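Wadeddale Open Day Recordings: Data Card

Status: released as is, no further versions planned
Maintained by: the Andivport reading group on robot data
Task family: tabletop cube handling, two arms

Why this card exists

Several of us went to the open day at Wadeddale on a Thursday in February. Lindadix was showing its two-arm tabletop setup, and the flyer promised "general household dexterity." What we watched was a pair of arms handling a cube on a table. The hosts were generous with their time and handed over the recordings from the day when we asked for them, so we are publishing them with notes. Read the notes before you quote any number from the set.

We have no stake in Lindadix doing well or badly. We do think visitors left with a bigger idea of the system than the recordings support.

What is in the set

1761 recordings, all made during the open day or in the setup hours before the doors opened. Each one holds wrist camera video, joint positions for both arms, gripper opening, and a short text label typed in by the operator.

The labels are uneven. "Pick cube" and "grab cube" mean the same thing as far as we can tell. "Handover" is used for full handovers and also for attempts where the second arm never closes. We left the original strings alone and added a column called label_clean with our own reading. If the two disagree and it matters to you, watch the video.

The setup-hour recordings are marked with session = pre. They look noticeably smoother than the ones made with people in the room. We don't know why and nothing in the logs tells us.

How the demonstration was run

The audience stood behind a rope. An operator with a pair of hand controllers sat off to one side, and the presenter spoke over the top. It took most of us a while to work out which runs were driven by the operator and which were played by the learned policy, called Bondarchuk in the Lindadix material. The presenter moved between the two without always saying so.

The field control_mode is supposed to settle this. It has three values: teleop, policy and mixed. Mixed means the operator took over at some point, but the time of the takeover was not logged. We asked for it and were told it is not stored. Treat every mixed recording as teleop unless you have a good argument for doing otherwise.

Policy runs in front of the audience: 90
Of those, marked success by Lindadix: 49
Of those, marked success by us: 40

The gap comes from the definition. Lindadix counts a run as a success if the cube leaves the table. We count it if the cube leaves the table and is still held when the recording ends. Neither rule is wrong, but the slide shown on the day gave only the first figure and did not give the rule.

Things the demonstration did not show

Clutter. The runs we watched used a single cube with plenty of clear table around it.

Changing light. The blinds stayed down all afternoon. Someone in the audience asked to have them raised, and the answer was "maybe later."

Soft or slippery objects. A visitor offered a glove. It was politely declined.

Recovery. When the cube was dropped, a staff member put it back by hand and a new recording was started. The log therefore contains very few second tries, and a policy trained on it will not learn much about them.

What a grasp looks like

The wrist view is the useful one. In the still included with this card, the cube is pinched near its corners and sits turned between the fingers, with one face showing as a diamond. The other gripper is in view over the table and holding nothing. Under our rule a grip like this counts as held. Whether it would do for placing the cube squarely in a box is another matter, and box placement was on the flyer.

If your work depends on object pose in the hand, do not use the success column as a stand-in. It says nothing about pose, and we have not labeled it.
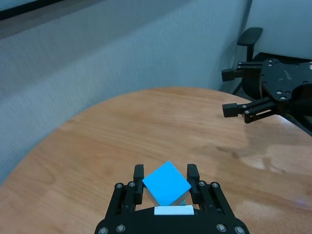
Known problems

Clock drift between the two arms gets worse over the afternoon. Align on gripper events if you can.

The gripper opening value is unitless. We could not get a conversion.

A few recordings are cut short with no error code. They carry success = null, so drop them before you compute a rate.

Audio was removed at our request, as visitors could be heard talking.

Use

Fine for teaching, for testing loaders, and for practice at reading demo claims closely. We would not use it to compare policies, and we would not cite it as evidence of household anything.

Corrections are welcome through the issue tracker. If Lindadix releases the takeover times, we will add them and redo the table.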